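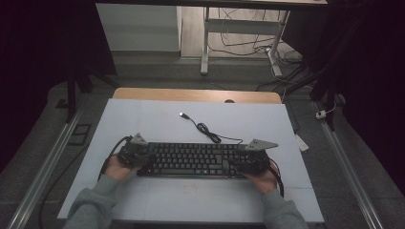 Itzel says the boards should all go back in their boxes the way they came, cable folded in three and tied, and no more winding the lead round the keys. Fair enough. She has been fishing crumbs and bent legs out of the last lot and is fed up. So this is me writing down how we do keyboards from now on, before I forget half of it again.

November 3, 2018

Keyboard day. In early, heating not on till ten, jumper stayed on. Kettle is furred up again.

Plan was: clean, test, coil, box. Got through most of the clean and test, less of the coil, hardly any boxing because the boxes are the wrong size (see further down).

Working surface. The big pale board on the wood table is miles better than working on the table itself. Dropped keycaps show up. Screws show up. It does mark though, there are smudges on the near side I can't shift with a dry cloth. Try washing up liquid, NOT the blue spray, blue spray left the other one sticky for days and everything that touched it picked up fluff.

Cleaning, what worked:
Upside down first and tap the back, over the bin and not over the board (did it over the board, once). Then soft brush along the rows, left to right, then between the rows. Then damp cloth, wrung right out, one finger's width at a time. Space bar wants doing along its bottom edge as well, that's where the hand grease sits and you only see it if you tilt it to the window.

Do not pull the space bar unless it's sticking. The wire underneath is a pig to get back. Lost most of an hour to one this morning, put it back with the wire on the wrong side of the clip, went clack instead of thud, took it off again. Second go fine.

What didn't work: cotton buds. They shed. Spent longer picking out the cotton than I'd spent on the dirt. Also the little hoover from Stireo, no suck at all on the low setting and on high it had an F key off and I had to go through the bag for it. Found it. Grey with dust and now cleaner than the others.

Legends. On black keys with small white letters don't scrub. Apolinar used the rough side of the sponge on one in January and the E and the A are now a rumour. Soft cloth only. If a letter is already going, leave it be and put it in the B pile.

Piles, for anyone picking this up:
A pile, everything works and looks decent
B pile, works but letters worn or a leg missing
C pile, spares, don't test again, we have tested them twice already
Put the card IN the box with the keyboard when you do each one. Loose cards go walkabout and then we've no idea which is which and have to start over.

Testing. Plug in, open a blank document, go along every row slowly, then the number block, then hold shift and do the top row again. Caps lock light. Num lock light. Then leave it plugged in while you do the next and have a look whether anything's typing by itself. Had one fill a page and a half with 7s while I was getting tea. C pile.

Mind the USB end. Silver part straight in, no wiggling. One of the Vostura ones has a slightly crushed plug, someone's rolled a chair over it I should think, and it goes in but you have to hold it. I'd call that a C. Itzel would call it a B. Leaving it on the shelf for her to decide.

Cables. Right. This is the bit that takes the time. Thin leads want to tangle the minute you let go, and if they've been wound tight for a year they keep the shape and spring back at you. Best so far:
lay the lead out flat behind the keyboard, all of it, plug furthest away
let it sit a bit while you do the keys
fold in three, loosely, don't crease
tie once in the middle, paper tie, not the elastic bands, bands go to goo
tuck the bundle behind the top edge, never on top of the keys

Never start the bend right where it comes out of the case. That is where they break. Two of the dead ones were dead exactly there, could make them work by pushing the lead sideways with a thumb. Might be worth opening one up to see if it can be shortened and resoldered, but not for what these are worth.

Boxes. The order from Beltrán came and they are too short. Measured the keyboard without the number block, which is my fault, wrote "length" in the book and didn't say length of what. They'll do for the small ones. For full size we need the long flat ones like we had before. 600 of the wrong ones in the corridor, so mind your shins. Have emailed asking if they'll swap. No answer, it's the weekend.

In the meantime: stack full size ones flat, sheet of paper between, keys up, no more than 5 high. Higher than that and the bottom one has its keys pressed down the whole time, which can't be good for it. Alternate the ends so the leads aren't all on one side or the stack leans.

Asked Apolinar what he thinks about wrapping each one in the thin foam. He says it's a waste, paper's fine, they aren't eggs. Itzel wants foam for anything going by post. Compromise: paper for the shelf, foam for the post. Foam roll is on top of the tall cupboard, bring the steps, don't climb on the chair.

Count for the sheet: 89 done and tested, all piles together. Not bad seeing how slow the first lot went. Over 2 hours of that was faffing with space bars.

Things we're out of or nearly:
paper ties (nearly)
wide brush, bristles falling out, and they end up under the keys
bin bags
decent pen for the cards, the biro skips and the marker bleeds

Asum want theirs by the end of the month, A pile only, full size, UK layout. Check the layout before boxing!! Look for the pound sign over the 3 and the tall enter key. I nearly put an American one in with them and only caught it because I was looking for the hash.

Monday jobs: ring about boxes. Wash the board. Descale kettle. Go through the B pile for missing legs and see what can be robbed off the C pile, the feet look the same on most of them but they're not, there are at least two widths and the wide ones split the slot if you force them. Ask Itzel about the crushed plug. Find out who has the good scissors.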